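Macarena Miranda
Sun 10 October

Right, kettle's on and I've got an hour before anyone wants feeding, so I'm going to tell you all about the snack table, because several of you asked after I mentioned it the other day and I gave you a very poor answer. Settle in, it might be a long one.

For those who are new: a few of us in Wumotcombe get together of an afternoon and put out whatever we've found in the way of biscuits and pastries from somewhere else. It began in August when Serena Pagano came back from seeing her sister with half a suitcase of things in packets, and we had such a lovely time working through them that it has carried on ever since.

There are 7 of us now when everybody can come, which is a squeeze round my table but a friendly one. It's a round one, thank goodness, so there are no corners to fight over, and I've got that thin plastic cloth on it with the green blobs and the little cartoon faces. My mother would have had something to say about a plastic cloth with company coming. It wipes clean in ten seconds and I love it!

This time it was Chinese snacks. Serena did the shopping (she always ends up doing the shopping, we do pay her back) and I was in charge of tea and finding enough small plates, which took me into the cupboard under the stairs and out again with a cake stand I'd completely forgotten I owned.

I should say that none of us reads Chinese, so choosing is mostly a matter of looking at the picture on the front and hoping. Serena has an app on her phone that has a go at the writing, and sometimes it's a great help and sometimes it tells you your biscuit is a "cloud matter".

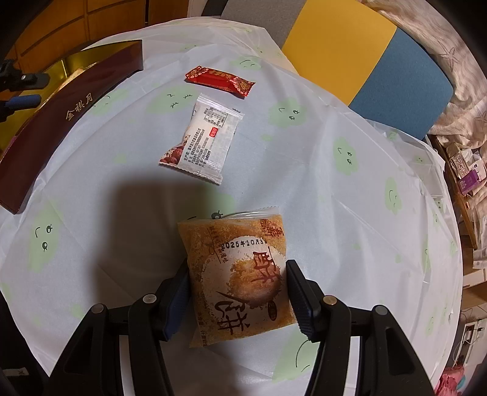
Two characters we do know by now are 酥 and 饼. The first means something like crisp or flaky and the second is a flat round cake or pastry, so if you spot the pair of them on a packet you're very likely in for crumbs. I've got them written on a bit of card inside the biscuit tin lid, next to the one for sesame.

The big pastry was the one I'd had my eye on all week. Golden brown and round in its picture, in a nice square packet, and to my mind exactly the thing to have with a proper pot of tea. I cut it into wedges with the bread knife, which was a mistake, it went everywhere, and we all ended up pressing the bits up with our fingertips and not minding a jot.

Then there was the small white packet with the jujubes on it. If you've not had them, they're a dark red fruit you may see sold as Chinese dates, a bit like a date and a bit like a dried apple. I could eat a bowlful. Serena can't be doing with them, so I had her share and was very gracious about it.

Couple of practical things as people always ask. Do look for the stamped date on the packet before you open anything, and remember it's written year first, then month, then day. Mine was the third of October on the pastry and I'd have walked straight past it if I hadn't known to look. It isn't always the use-by either, on a lot of Chinese packets it's the day it was made, so check the rest of the label or ask in the shop.

And if anyone at your table has an allergy, get the ingredients properly translated beforehand. We've got one nut allergy in our lot and she brings her own shortbread unless we're certain.

Tea was a big pot of ordinary and a small pot of jasmine. The jasmine went first, which surprised me with this crowd! I'm going to make it the other way about next time.

Oh, and to the lady who asked about pudding plates: mine are all odd ones, mostly from the church sale, and I wouldn't swap them for a matching set. The blue one has a chip and I always take that one myself.

Next time it's my turn to choose and I'm torn between Portuguese and Polish. If you've got a favourite biscuit from either, do put it in the replies, and tell me what you drink with it as well. Somebody's at the door now so I'll have to come back to the rest of your questions after tea x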